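Putting the table cell back together

I promised an update on the table cell when we moved it in July, and then I kept not writing it, so today you get the long version. Get a coffee!

For anyone new: the cell does one job over and over. The arm takes small white printed blocks and puts a little piece of furniture together with them on a tray. We call the whole setup Istamar, after the spreadsheet tab it started life in, and I'm the one who looks after it. Berenice Bermúdez wrote most of the software and is very patient with my messages.

The move itself was easy. We unbolted the base, carried everything down the hall, bolted it back on, and it powered up on the first try (I may have done a small dance). Then we ran the old program and every single pick landed 4 millimeters off. Always in the same direction, too, which is a good kind of wrong. If the error wanders you have something loose. If it's steady, your numbers are old.

So I did what I should have done before touching anything else, and went back to the camera. It sits on a stand by the base, looking over the table, and it finds everything by the square printed markers on the blocks and on the flat sheet. The sheet is the reference. If the camera and the sheet agree about where they are, the rest mostly falls into place.

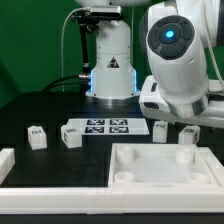

Do you have to recalibrate every time the camera gets bumped? If it moved at all, plan on redoing it, and the short check against the sheet will tell you how bad it is before you commit to the full routine.

The full routine is dull but not hard. I tighten the stand first, all the knobs, then wait a few minutes and tighten them again, because the clamps settle a bit. Then I send the arm through its list of 31 poses and let the software collect a view at each one. I used to get by with fewer and the result was fine in the middle of the table and terrible near the rails, exactly where the blocks like to end up. Then Berenice's script chews on it and gives me an error figure, and if I don't like the figure I go looking for the pose that spoiled it. Usually it's one where the marker was at a silly angle. Throw it out, run again.

This time I had a bad one I couldn't explain until I wiped the sheet. Fingerprints! Mine, I'm pretty sure. I had been pressing the corners down with my thumb, and there was enough shine on one square to confuse the detection from certain sides. I've since reprinted it on matte stock from a little print place called Laka, and I handle it like an old photograph now.

After the camera comes the fingers. We're on our third set, from Fontes, and I like them a lot, but the tips wear on the inside where they squeeze the blocks. I swap the pads when the blocks start to twist in the grip. You can feel it with a fingernail before you can see it. Two screws each side, a drop of the mild thread locker (never the strong one, ask me how I know) and then re-teach the height, since new pads are a hair longer.

I teach height at the tray, going down in tiny steps at very low speed with my hand on the stop button.

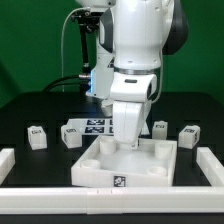 I do it over the floor of the tray, then over one of the corner sockets, and compare the two. If the difference doesn't match the part, the tray isn't sitting flat, and I check underneath for crumbs of plastic. There are always crumbs of plastic. I keep a soft paintbrush in the drawer for exactly this and I guard it with my life.

Cables were the other headache from the move. I had tied the camera cable too tightly, and when the table got knocked it tugged the whole stand over by a whisker. Now it hangs with plenty of slack. The heavier black ones got a fresh look at the connector too: unplug, check the pins, plug in, turn the collar until it stops. I wrote the date on a bit of tape from Ultell that I've had forever and stuck it inside the cabinet door. Thu 31 October, if you're keeping score at home.

With all that done we ran it overnight on a simple pick and place loop, 495 cycles, and I came in early to look at the log before anyone else. Three dropped blocks, all at the same spot on the right side of the table, so I know what I'm doing next week. Berenice thinks it's lighting. I think it's the approach angle. There's a pastry riding on it.

Oh, and a few people asked about the front rail joint. It still has that little seam, and yes, I've been meaning to swap it for one long piece. It doesn't bother the arm at all, it only bothers me.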